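2020-03-05

Clarine, the second time

I saw Clarine again last night at the Brudport, the small theater near the bus station. The first time was in August, and I left thinking it was too long. It runs the same length now, of course, but I minded less.

The story is simple. Dolores Thibodeaux comes home to sell her mother's house and stays 30 days longer than she planned. Most of it takes place in the kitchen. There is a brother, Danko, who turns up late and eats everything — he gets the best lines.

What I missed before was the sound. You hear the neighbor's radio in the first 10 minutes and it never really goes away. The ending still bothers me. The letter gets read out loud, and I would have left it closed.

There were around 100 seats and seven of us in them. Tickets are cheap before six, so go if it's near you. 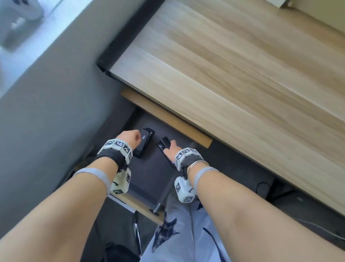

Two phones on the pull-out tray under the desk.

Next up is Biteck, which a friend keeps telling me to watch. I know nothing about it except that it has subtitles and a dog.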